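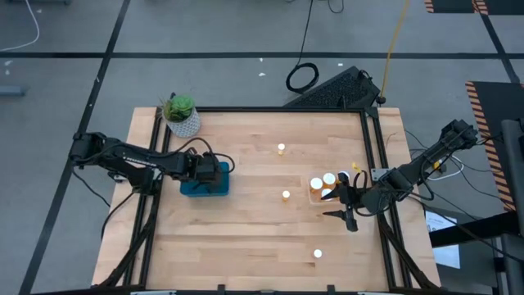
Juni, Werkstattbuch Färberei
Eingetragen von Aishwarya Gowda
Lesezeit: 3 Minuten

Krapp, zweiter Durchgang. Endlich ein Rot, das den Namen verdient! Im ersten Durchgang war ja alles Richtung Ziegel gekippt, hübsch auf seine Art, aber für die Bestellung aus Mudmont völlig daneben. Die wollen das tiefe, leicht bläuliche Rot von dem alten Musterstreifen, und heute Vormittag lag der erste Strang neben dem Streifen und ich musste zweimal schauen, welcher welcher ist.

Was anders war:

Wolle über Nacht eingeweicht, 700 g Sturel, ungebleicht, drei Stränge locker abgebunden. Beim letzten Mal hatte ich zu fest gebunden, da sitzt jetzt an jeder Bindestelle ein heller Ring (liegt im Regal bei den Fehlern, bitte nicht verkaufen).

Alaunbeize wie gehabt, dazu etwas Weinstein. Langsam hochgeheizt, eine Stunde gehalten, im Topf abkühlen lassen. Nicht gespült, nur ausgedrückt.

Krapp fein gemahlen, die Lieferung von Garrido. Riecht viel erdiger als der alte, fast wie Rote Bete, und das Pulver ist deutlich dunkler. Mit kaltem Wasser angerührt und stehen gelassen, dann erst ins Bad. Eine Handvoll Schlämmkreide dazu, unser Wasser hier ist so weich, dass der Krapp ohne Kalk einfach nicht ins Rote will. Das war vermutlich der ganze Fehler vom ersten Durchgang, und ich hatte es sogar in meinem eigenen Heft von vor drei Jahren stehen!

Temperatur: bei 64 Grad gehalten, keinen Strich drüber. Ab da kommen die Brauntöne mit und man kriegt sie nicht mehr raus. Die kleine Platte schwingt leider stark nach, also früh runterdrehen und lieber mit dem Deckel arbeiten. Gegen 15 Uhr Platte aus, Stränge im Bad gelassen.

Ergebnis Strang 1: sattes Rot, gleichmäßig bis in die Mitte. Strang 2 genauso. Strang 3 hat eine etwas hellere Seite, der lag oben und ich habe ihn zu selten gewendet. Kommt morgen noch mal ins Nachbad.

Nachbad: das ist überhaupt die schönste Überraschung. Ein Rest Dornunar-Seide, ungeplant hineingehängt, ist zu einem Lachsrosa geworden, das leuchtet wie verrückt. Davon will ich unbedingt mehr machen, vielleicht als Verlauf über 7 kleine Docken, jede aus dem jeweils schwächeren Bad.

Offen:
- Lichtprobe anlegen, halbe Karte abdecken, ans Südfenster
- Waschprobe mit der neutralen Seife, auch an der Seide
- pH vom Bad habe ich vor der Kreide gemessen und danach vergessen, beim nächsten Ansatz beides aufschreiben
- Krapp nachbestellen, gleiche Charge, falls Garrido die noch hat
- wer hat den großen Siebeinsatz?

Nachtrag vom Abend: trocken ist das Rot einen Hauch heller als nass, wie immer, aber der Blaustich ist geblieben. Musterkarte für Mudmont ist gewickelt und beschriftet, geht mit der nächsten Post raus.

Kontakt: Aishwarya Gowda, Färbewerkstatt | © Alle Rechte vorbehalten | Nach oben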